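Borrowed Hands

Birutė Hunt wants me to slow down. I've got a gripper by the handle, two padded fingers out front and a camera riding on top, and I'm going after a bowl like I'm late for a bus. "Whatever you do, it learns," she says. "Including that!"

This is how the Vellurwood project teaches its robots. You skip the code. You pick up the tool, walk into a kitchen and do the chore yourself, over and over, while the camera records every move – and later an arm back in the Flisstead workshop tries to copy you. Each run is called a demo. The team began in June with 178 of them and now has almost 2000, and I could have happily added more all afternoon.

What surprised me is how much of your own skill you notice. A plate has to be pinched at the rim and tipped a little. A bowl wants a different angle altogether, and I fumbled mine twice before I felt it (what a feeling, though!).
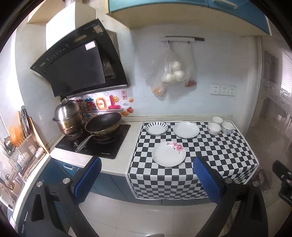 Plates and bowls on the checkered cloth, seen from the hand-held gripper.

Hunt's favorite demos are the clumsy ones that recover. A robot that has only seen perfect grabs, she told me, has no idea what to do after a bad one. So she kept both of mine.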